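Visit report: Pisteck shelving works, Görtz
2019-01-20

The Pisteck plant occupies two halls on the north side of Görtz, a short walk from the freight siding. I went to see how a mid-sized maker of storage racking handles powder coating and load testing, as our own parts store is due for replacement and we had quotes from Pisteck and from Cotier on the desk. The tour was led by Sabine Schmieder and lasted the whole morning. Safety shoes were lent at the gate. Hearing protection was needed only in the first hall.

Coil steel enters at the east end. The uprights are punched flat and then roll formed, so the hole pattern is cut before the profile exists. This puts the burden on the feed: any error in the strip advance shows up as a pitch error along the full height of the post. The line checks pitch with a pin gauge at the start of each coil and again after every tool change. I asked to see the reject bin and was shown it. Most of the pieces in it had twist at the last roll stand. Hole spacing was good on all of the ones I tried against a shelf clip.

Shelf panels are made on a separate press line. The long edges are folded twice and the short edges once, with the corners left open. Pisteck used to weld the corners and stopped in August. Schmieder's view is that an open corner drains better in the wash stage and that the weld added little stiffness under an even load. I would have liked test figures for an uneven load and was told they would be sent.

Coating takes up most of the second hall. Parts are degreased, rinsed, dried and hung on the conveyor before they reach the booths. Cure time in the oven is 20 minutes. The plant keeps 4 stock colors and will run others for orders of 30 bays or more. Yellow is the slowest to sell and the hardest to coat evenly, as thin spots at the folds show through more than they do on gray or black.

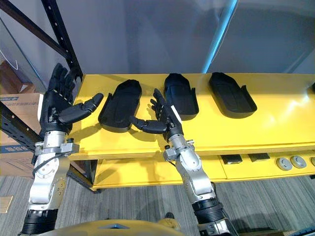 Tondik, in the second row of the group, objected that edge coverage is a matter of fold radius before it is a matter of color, and that a tighter radius will go thin whatever powder is used. Schmieder agreed in part. The present radius is set by the press tooling, and a change would mean new dies for all panel depths.

Load testing is done in a caged area behind the packing benches. Panels are loaded with steel plates in steps, with a dial gauge under the center of the span. The load is held, removed, and the permanent set is read after a rest period. The test sheet on the clipboard was legible and complete, with the coil number entered, so a failed panel can be traced back to the strip. Uprights are tested less often and only in compression with the beams at normal spacing. No test with a missing beam is done in house.

Packing was the weak point of the visit. Panels are stacked face to face with a paper sheet between them, and the outer panel has no board over the folded edge. Two bundles by the dock door already had chipped corners.

For our purposes the Pisteck product is adequate. The pitch control is better than I expected, and the panels can be bought singly. I have asked for a revised quote with edge boards included and for the uneven load figures. The Cotier quote stays open until both arrive.

Comments (4)

mb_stores
Did they say what clip they use? We have older Pisteck bays and the new clips sit loose in the slots.

Hallam
Same clip, but the lip is shorter on the later batch. Ask for the long version when ordering.

R. Okell
We had the chipped corners as well. Touch-up paint was supplied on request, color match fair.

mb_stores
Thanks, will ask for the long lip.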